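Slide 4 - the Hiter kit, what you get

Okay, so this is the part where I hold the thing up and wave it around. Let people laugh. Then: it's a hand-held gripper, you squeeze, it records, and Hunska sells it with 5 spare pairs of finger pads.

Say the price slowly - 2962 for the full kit, 274 for a refill box. Pause for groaning.

My own take after a month with it: I love the pads, I'm less in love with the manual. Jade McKinnon and I did 173 grasps in January and my wrist was fine!

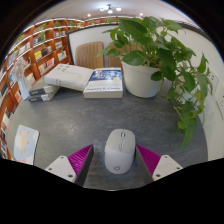 Small stuff first, that's my advice to anyone starting out. Everyday desk things, one at a time, and go slow on the approach. Lorne will ask about support contracts, so send him to Do-yoon at the back table.

Next slide, drink water.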